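Feltberg's planner and the bottle crate, part two

Still not convinced. I said last month that I'd give Feltberg a fair run before complaining again, so I left the defaults alone, loaded the bottle cell in simulation and let it plan all night. The pitch is that you describe the goal, "bottles in crate," and the planner works out the order, the grasps and the paths. No hand-tuned waypoints. I've been hearing that pitch since Plaretti, and I have a folder full of Plaretti waypoints to show for it.
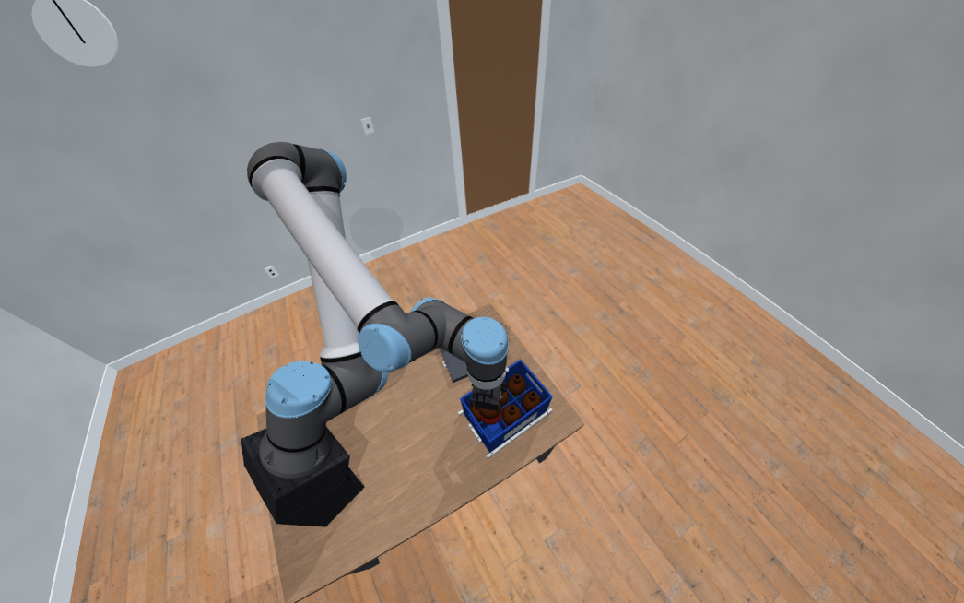
What bugs me is the success number. Feltberg prints a big green percentage at the end of a batch, and mine looked great over 3,000 episodes. Then I read the code. An episode passes if every bottle's center is within tolerance of its slot when the timer runs out. Contact forces aren't checked at all. A gripper finger can shove a neighbor sideways, and as long as the neighbor settles back before time is up, you get your green.

So I wrote my own check with a limit on side force against anything that isn't the target. The number dropped by roughly 40 points. Same planner, same seeds.

The failures bunch up late in the fill, which makes sense if you think about how little room the fingers have next to a full slot. The planner doesn't think about it. It picks the fill order by joint travel, and joint travel is happy to leave the worst slot for the end.

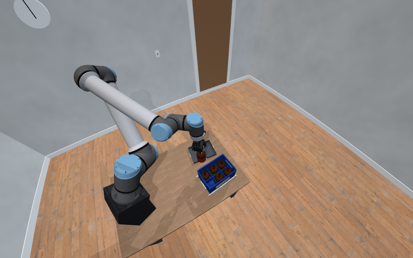 I tried the obvious thing and wrote a fill order by hand, with the tight slots going first. It took me 2 hours, and it beat the automatic order in every batch I ran. Not a great ad for automatic ordering.

The collision padding is the other sore spot. Set it to 4 mm and half the grasps get thrown out before planning starts. Set it to zero and you're back to shoving. Stelby at least lets you pad each object separately. The Lehtinen plugin claims to add that to Feltberg, but it won't build against the January release, and the issue has been sitting open with one thumbs-up on it (mine).

Next I'm adding noise to the bottle poses. So far the planner has been getting perfect ones straight from the simulator, and I don't expect the percentage to enjoy losing them.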